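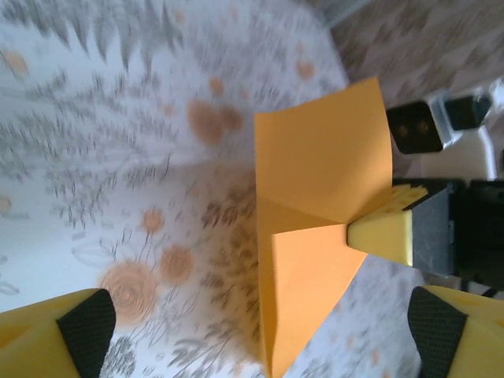 第六讲 外带餐饮的包装选型与出餐管理

课程:餐饮零售运营(二)
适用对象:食品零售与餐饮管理专业二年级学生
授课时间:12月5日,星期三

一、本讲范围

前五讲讨论了门店选址、菜单结构与供应商管理。本讲转入外带业务的后段,即餐品制作完成之后、交到顾客手中之前的各个环节。重点为包装选型、出餐台布置、保质时限标示以及包装成本的核算。冷链运输属于第八讲内容,本讲仅在涉及时限时略作说明。

修读本讲前,请先完成第五讲的阅读材料,并携带本组的菜单草案。

二、基本术语

外带:顾客在门店点餐并取走,不在店内食用。
即取:餐品预先制作并包装,陈列于货架或冷柜,由顾客自行拿取后结账。
一次包装:与食品直接接触的包装层,如三明治盒、汤杯、烘焙纸袋。
二次包装:用于归集或携带的外层,如手提袋、杯托、封套。
出餐时间:自订单确认至餐品交付的时长。预订订单另行统计,不计入本讲的平均值。

讨论案例时须区分外带与即取。两者虽常共用同一柜台,但人员配置和损耗来源并不相同。即取的损耗主要来自预测偏高,外带的损耗多见于错单和漏单。

三、包装选型

(一)按餐品性质选择

含汤汁的热食应使用带密封盖的容器,并预留适当的顶部空间。油炸食品需要透气,密闭容器内积聚的水汽会使外皮变软。冷食三明治以切面朝外的楔形盒最为常见,便于顾客辨认馅料,但不适用于夹层过厚的产品。酥皮类烘焙品宜用纸袋,当日售完。

(二)按携带方式选择

步行顾客与驾车顾客对包装的要求有别。车站周边门店的顾客多为单手携带,封套和提手的设计应优先考虑。商务区门店的团体订单较多,外箱须能平放叠置,箱面应留出书写订单号的位置。

(三)平板包装与预成型包装

平板包装以压痕纸板供货,由员工现场折合成型,占用仓储空间较小,单价通常也较低,但需要计入折合工时。预成型包装取用迅速,仓储占用较大。选型时应将两者的采购、仓储和人工三项成本合并比较,仅比较单价会得出错误结论。

四、案例:Lulberg门店的包装调整

Lulberg是Lumanlan旗下的外带门店,位于换乘站出口,午间客流集中。该店原先使用预成型餐盒,因后场狭小,每日需补货两次。五月起,该店改用Nedo供应的平板餐盒,由早班员工在开门前折合备用。

调整方案的主要内容如下。

1. 早班开始后,由一名员工折合餐盒300只,分格存放于出餐台下方。
2. 午间高峰前60分钟完成最后一次备盒检查,不足部分当即补齐。
3. 高峰时段内不再安排折盒,所有人员负责制作、装盒或收银。
4. 闭店后登记剩余数量,破损餐盒单独计数,不得并入余量。

案例提供者Gerardo Ambrosio时任该店运营主管。他在书面说明中指出,方案推行初期的主要困难在于折合质量不一:部分餐盒的压痕未折到位,盖舌松脱,装入热食后尤为明显。门店随后在备餐间张贴了折合步骤,并规定新员工的首批餐盒须经当班负责人检查后方可使用。

课堂讨论问题:

1. 若该店将营业时间延长至晚间,第1项的备盒安排应如何修改?
2. 折合工时应计入包装成本还是人工成本?请说明两种处理方式对单品毛利的影响。
3. 在何种条件下,恢复使用预成型餐盒更为合理?

五、出餐台布置

出餐台应按餐品流向单向布置,依次为装盒区、核对区、封装区和交付区。核对区不得省略,也不得与交付区合并。餐具、纸巾和调味包置于封装区,由员工按订单放入;即取货架旁可另设自取处。

冷热餐品应分开封装,同一订单内可使用两只手提袋,并在外侧标注同一订单号。热饮一律使用杯托,与餐食分别交付。

标签应粘贴于开口处或顶面,内容包括品名、过敏原信息、制作时间和最迟食用时间。手写标签须使用不易晕染的笔。过敏原信息应以所在地现行法规为准,本讲义不作逐项列举。

六、课后作业

各组以Widamness为模拟门店,编制一份外带包装方案。该店设于展览中心入口大厅,仅经营三明治、沙拉、汤品和咖啡,后场无独立仓库。方案应包括:

(1)各类餐品的一次包装与二次包装清单,并注明选择依据;
(2)出餐台平面草图,标明餐品流向;
(3)单品包装成本核算表,其中折合工时单独列示;
(4)高峰时段的备货与补货安排。

课堂陈述时间为每组15分钟,含提问。书面方案与核算表应一并提交,缺少核算表者不予评分。本项作业满分为60分,计入学期总成绩。组员分工须列于方案首页,各组员签名确认。

七、阅读安排

必读:课程读本第六章“外带业务的后段管理”,以及附录中的包装成本核算样表。
选读:课程读本第九章第二节,关于展会及临时摊位的供餐安排。

下一讲讨论即取货架的陈列与损耗控制,请各组保留本次作业所用的菜单草案。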